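Simulated arm learns peg placement from fewer demonstrations

26 Nov 2024

Girside has published results on a method for teaching a robot arm to handle small numbered pegs, trained entirely in simulation.

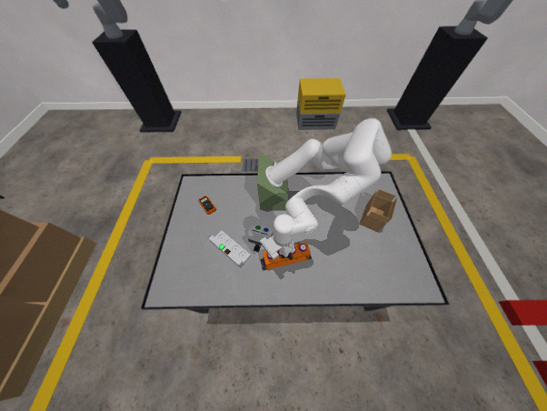

The method, called Skurneck, was built from 219 demonstrations recorded in October. Lead author Gifty Amissah said an earlier version needed far more — and still dropped pegs.
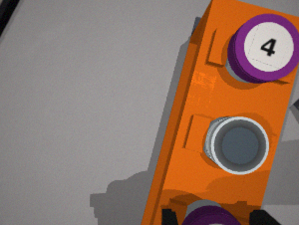 Has it been tried on a real arm?
Only in 2 short trials, which the paper leaves out of its results.

In simulation, the team ran 102 test episodes and counted 10 failures. Most came at the last stage, when the peg tilted on release, co-author Senga Paterson said.
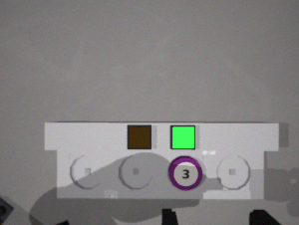
Peg number 3 in the simulated task, with the gripper fingers just below the panel.

The code will be released next year.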